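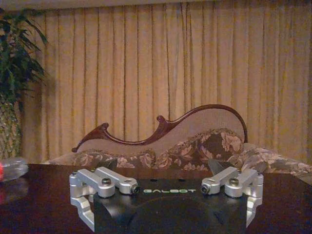

Packing Room: Lighting and Shelf Changes
Facilities notes, Gralolholm building

The packing room on the ground floor of Gralolholm has kept its warm indoor light. Several people asked over the summer whether the lamps would be swapped for a cooler type when the ceiling fixtures came up for service. They will not be. The fixtures were cleaned, the diffusers were refitted, and the same color of lamp went back in. Readings taken at bench height after the work were even enough that no added task lights are planned for the main benches. The label bench at the far end will get one clip-on lamp, as small gray print on a dark surface is hard to read there after 4 p.m. in winter.

The service cost $1,876, parts and labor, and was charged to the building account. The contractor was Dunne. Their sheet gives the running time on the old lamps as 3,123 hours, well short of the rated life, so the lamps taken out have been kept as spares. They are boxed and marked in the lower cabinet next to the breaker panel. Please use these before ordering new ones.

Glare on metal parts

Polished and brushed metal throws a pale highlight under these fixtures, and the highlight can hide a scratch or a burr. If you are checking a metal part before it goes in a carton, tilt it until the bright line moves off the face you want to look at. Turning the part is quicker than moving the lamp. For black or dark gray parts the opposite applies: bring them directly under a fixture, or the recesses will read as one flat tone.

Margarida Cordeiro has written a half-page sheet on this and taped a copy inside the door of the tool cabinet. It covers incoming inspection only. Outgoing checks still follow the existing card.

Shelving

The open shelves along the long wall have been replaced with the Sivden type, in the same footprint. The new shelves are adjustable in steps, and the clips lock with a quarter turn. A clip that has not been turned will hold an empty shelf and drop a loaded one, so check all four corners before putting anything back. The load limit for each shelf is 46 pounds, spread evenly. The limit is printed on the front rail.

Arrangement from the bottom up:

Floor level: flattened cartons, long side to the wall. No loose items in front.
First shelf: tape, strapping, paper rolls. Rolls lie flat.
Second shelf: bins for small hardware, labels facing out.
Third shelf: padded mailers and bubble bags, sorted by width.
Top shelf: light items only. Nothing that needs two hands to lift down.

The hardware bins were relabeled during the move. The old labels used part numbers from the previous Caltent stock list, and several had been superseded. Each new label carries the current number on the first line and the old number in smaller type underneath. Old numbers will be dropped at the next relabeling. If you keep your own list, update it now.

Bolts and end caps that come off a fixture during packing go in a zip bag, with the bag taped to the larger part. Do not put them in the hardware bins. A mixed bin was found in September with three thread sizes in it, and sorting it took most of a morning.

Cartons

We are down to two carton sizes for general use. The medium double-wall carton has been discontinued and the remaining stock is 20, held for outgoing repairs only. Everything else goes in the small or the large. For the large carton, fill the void on all sides and on top before closing. A part that shifts when the closed carton is rocked by hand needs more paper. Tape the center seam and both edges, top and bottom.

Finger-type clamps, hinged brackets and anything else with moving links should be packed with the links held still. Use a foam block between the moving faces and a paper band over the outside. Do not run tape directly on soft pads or printed lettering; the adhesive lifts the print and leaves a residue on the pad that takes solvent to remove. Where a pad is angled, cut the foam to the angle.

Floor and cleaning

The aisle between the benches and the shelves is to stay clear to the full width. Carts may be parked at the door end while loading. The broom and dustpan have moved to the hook behind the door. Bench tops are wiped at the end of the day with the mild cleaner in the spray bottle, no solvent. Offcuts of foam go in the open bin, and clean paper goes back on the shelf for reuse.

Still open

The second tape dispenser has a worn blade and a replacement has been ordered. The cabinet under the label bench does not latch. Mairéad Gallagher is collecting requests for the October supply order and needs them in writing, with part number and quantity, by noon on the last working day of the month. Requests without a part number will be held over to the next order.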